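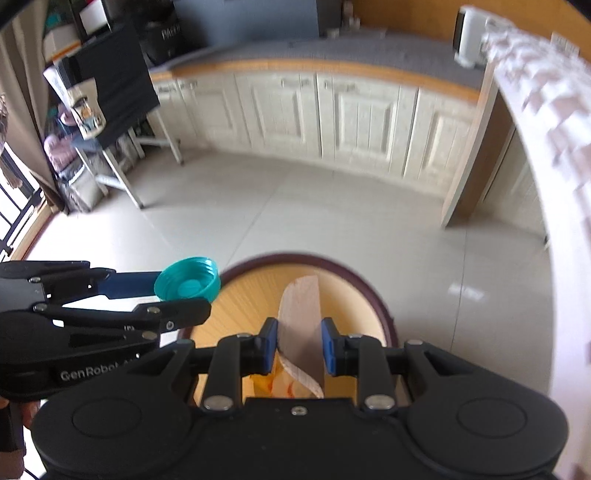 According to one reply on the Drasine list, a cap and the part it closes should never be logged as a single item, and the Dunmore sheets got this wrong throughout. The sheets have been corrected. Caps are separate rows in this release.

Mernance Small Items Set
README, version of 12 November 2020

Contents

Mernance is a catalog of small household items handled on tabletops: screw caps, flat wood-like pieces, lids, and similar loose parts. It holds 3940 rows in 14 tables. Each row is one item in one handling session.

Files

items.csv: one row per item
surfaces.csv: one row per table or stool top
sessions.csv: start and end times, room code
notes.txt: free text, unedited

Fields in items.csv

item_id: integer, unique across all tables
class: cap, lid, flat piece, packet, other
color: plain color word, lower case
material: plastic, wood-like, metal, paper, unknown
outline: round, straight, curved, mixed
thread: inner, outer, none, not seen
surface_id: key into surfaces.csv

Use "wood-like" for anything with the color or look of wood whose material was not checked. Do not change it to "wood" on the basis of color alone. A flat piece with both straight and curved edges is "mixed".

For caps, color refers to the outer wall. Raised features inside the cap go in notes.txt under the item_id.

Surfaces

Tops are recorded by shape, grain, and rim. Where it is unclear whether a top belongs to a table or a stool, enter "top". Rim color is a separate field and may be blank.

Partly hidden items

An item that is mostly covered gets a row with class "other" and its visible colors. There are 300 such rows. They should be left out of any count by class.

Known problems

The Sisadum tables use "teal" and "green" interchangeably before April. 40 rows have no surface_id. Item numbers from the Dunmore sheets were reassigned when caps were split out, so old references will not match.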